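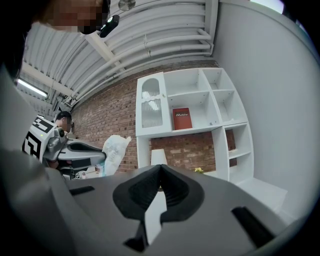 Brick, pipes, cubbies. My view for most of May.

I have been promising a post about the room for long enough that my mother has asked after it, so let's get it over with. June 26, 2023, and I now have opinions about shelving.

Background for anyone who wandered in from the bread posts: I'm sharing the top floor of a building in Jetville with Barış Eren, who needed a place to work that wasn't his kitchen table. I needed a place to work that wasn't within reach of my refrigerator. The rent is 640 a month between us, which the landlord describes as a favor. He also describes the brick as "character," and having tried to put a screw in it I can confirm that it has plenty, most of it bad.

I like the brick anyway. I was ready to be above that sort of thing. I've rolled my eyes in enough coffee shops to know what a red brick wall is trying to do to me, and it did it in under a minute. I walked in, saw the bricks, and stopped listening to anything the man was saying about the water heater.

The ceiling took longer. It's white and ribbed, like the inside of a very clean shipping container, and a bundle of white pipes runs along where it meets the wall and then takes a bend, as though it remembered an appointment. I asked what the pipes were for. The landlord said they were "for the building." Barış wanted to box them in. I said that boxing them in would mean buying lumber, and that was the end of the boxing in.

Then there's the light. We have a long fluorescent fixture that makes everybody look like they're waiting for test results, and a round silver pendant lamp that makes everybody look fine. You'd think the choice would be easy. But Barış likes to see what he's doing, and I like to not see what I've done, so the fluorescent wins most days and I keep my complaints to this blog.

The shelves

The white shelving was the first thing we bought, and we bought it before measuring. It came from a secondhand place called Bindberg, where the system is that you point at what you want and a man tells you it's heavier than it looks. He was right. Getting it up the stairs took 2 trips and one conversation I'd prefer to forget about which of us had said "pivot."

Open cubbies are a trap. I say this as someone who is fond of them. In the store they're a grid of possibility. At home they're a grid of cables, takeout menus and the one book you keep facing outward so that people will think you've read it. Everything you own is on display, and it turns out quite a lot of what I own is adapters.

My favorite part is the cabinet door on the upper left, with its arched panel of frosted glass. It's ribbed, so whatever you shove in there goes soft and vague and could be anything. Pottery! Heirlooms! It's three bags of Tatlı sesame cookies and a broken stapler. I'd have bought a whole wall of those doors if Bindberg had them, and I did ask, and he said no in the tone of a man who is asked this by everybody.

My rules for the cubbies, for what they're worth: one kind of thing per hole, nothing with a plug, and if it falls out when you walk past, it doesn't live there. Barış has agreed to the first one. He treats the other two as poetry.
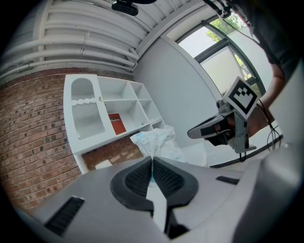
The window

If the shelves were an impulse, the window was the reason we signed. It's large, with dark gray frames and one diagonal bar I have never been able to explain to my own satisfaction, and the upper part is all trees and sky. I've written whole paragraphs to that tree. None of them were good, but the tree did its share.

The lower pane is covered in something white that lets the light through and keeps the street out. Barış calls it a blind and I call it a panel, and we've let the matter rest there. I was for taking it down. Then I pictured myself at my desk, on view to anyone walking by, eating cookies out of the bag at ten in the morning, and I came around.

Still on the list: a rug (he wants gray, I want anything else), a second chair that doesn't tilt, and a Trunum coat rack that has been "out for delivery" since the end of May. If it shows up I'll post about it. My mother will want to know.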